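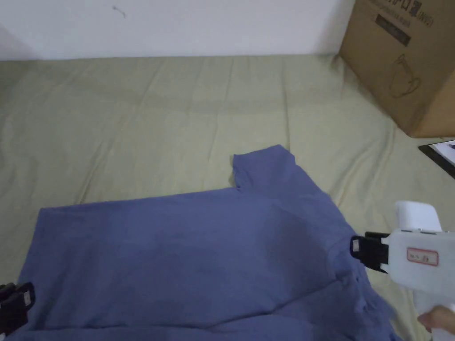
Blue T-shirt, Vorneo hand-held on the right, jaws near the shoulder.

On Thursday, August 16, 2018, Berge wrote:

> Has anyone tried the Vorneo hand-held on clothing yet? We only have the Flarkareo and it drops thin hems. Is it worth ordering a pair before October?

Hi Berge,

We have both at Sullcombe now, so I ran T-shirt folds with each, one gripper in each hand. I did 147 folds with the Vorneo and 100 with the Flarkareo.

The Vorneo lost the cloth 16 times, mostly at the sleeve. The Flarkareo lost it more often, but I changed its pads halfway through and wouldn't trust my count.

The Vorneo handle is easier on the wrist. Its jaws are wide, though, and on a wrinkled sheet they sometimes pick up the bedding along with the shirt – coming in at a lower angle helps.

I'd order one pair and try your thin hems first. I haven't done towels. Can you send me your pad part number?

Gøran Lindholm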